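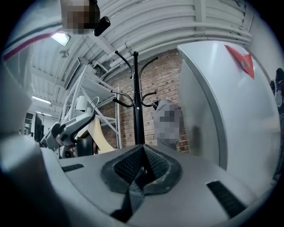

Slide 1. View from the hand-held gripper, coat rack ahead, robot arm at left.

Opening

Thanks for having me. The talk is on one question: if you collect demonstrations with a gripper in a person's hand, how much of what the camera sees is useful to the policy you train later? The project is called Plilard. The work was done at Kolside, with test objects and room time from Aranda.

Leave the first slide up for a bit. Ask people to look at the housing and the jaw notch at the bottom, then at everything else. Most of the pixels are background. There's brick, shelving, a white cabinet door, ceiling lights, a second person in a grey hood. Faces are blurred before anything goes to training.

Slide 2. Why hand-held

Short version only, this audience knows it. Teleoperation is slow. A person holding the gripper works at close to normal speed and can walk into any room. The cost is that the camera goes wherever the hand goes, and the hand goes to a lot of places that have nothing to do with the task.

Wide lens, so straight things bend. Go back one slide if anybody asks. The ceiling panels curve across the top and the shelving unit leans. We train on the distorted images. We tried undistorting them first and lost the outer part of the view, and the policy got worse at reaching for things off to the side.

Slide 3. The data

4000 demonstrations in the full set. Pick-and-place, hanging, and opening doors. Collection finished in December. We kept 172 back for evaluation and never touched them during tuning. Somebody will ask how the held-out ones were picked. By room, so no room is in both sets.

Slide 4. The method

Say this slowly.

We score each moment of a demonstration by how much the gripper pose at that moment tells you about the next contact. A stretch where the person is carrying the gripper across the room and looking at the ceiling scores low. A stretch where the jaws are lining up with an object scores high. We then train on the high-scoring half, plus a small random sample of the rest.

The scoring model is small. It sees the image and the pose track. It doesn't see any task label. It is trained on the same data, so there is no extra labeling step.

The first slide is a good one for this. The coat rack rises right behind the jaw notch, with hooks at the top and more partway down the pole. A single image doesn't say which hook matters or if any of them does. The pose track is what the scorer leans on in a view like that.

Slide 5. Main result

Training on 2000 demonstrations' worth of selected data matched training on the full 4000. Same network, same number of training steps. Let them read the plot. Don't read the axis labels out loud.

A random half did clearly worse than the selected half. That comparison is the important one. Without it you could say the full set was simply bigger than needed.

Slide 6. Where it fails

Spend real time here, don't rush to the end.

Failure 2 on the slide is the main one. The scorer undervalues long approaches. If the person starts far away and walks in, the early part gets dropped, and the policy never learns to turn toward the object. Hanging tasks suffer most. Keeping the random sample helps some but doesn't fix it.

People in view are the other problem. The scorer rates a moment lower when there is a person near the jaws, even when the gripper is doing something useful. We think it learned this from handovers, which are rare and messy in our set. We haven't tested that yet, so say "we think."

Slide 7. Skandemix comparison

Skandemix is our older filter, with hand-written rules on speed and jaw opening. It is much cheaper to run. On opening doors it does as well as the new method. If your tasks all look like that, use the rules. On pick-and-place the new method wins, and the gap is larger in cluttered rooms.

Slide 8. Next

Score whole approaches in one piece. Try a second camera. Rerun the held-out rooms with the lights changed.

If time is short, skip slide 7 and go straight here.

Likely questions: lens calibration (backup slide A), blur and its effect on training (backup B, small), compute cost (backup C).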